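Tekis desk pots, set of three

I bought these to sort out the pens on my work table. The set is a yellow pot, a teal tray and a clear one.
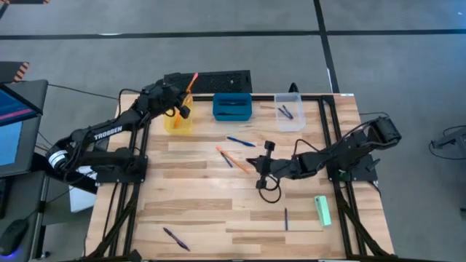 Binodcombe, Sun 10 November

The yellow one lets the light through, so you can tell if there's anything in it. The teal one is solid — fine for spare pens, less good for finding a rubber.

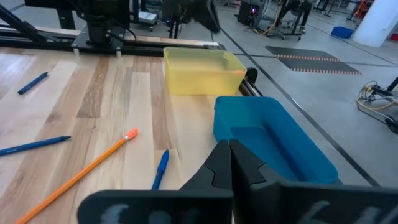 I've had mine since January and none has cracked. Nakley sells a bigger set, but it takes up more of the table. The clear pot scratches easily. I'd still buy them again.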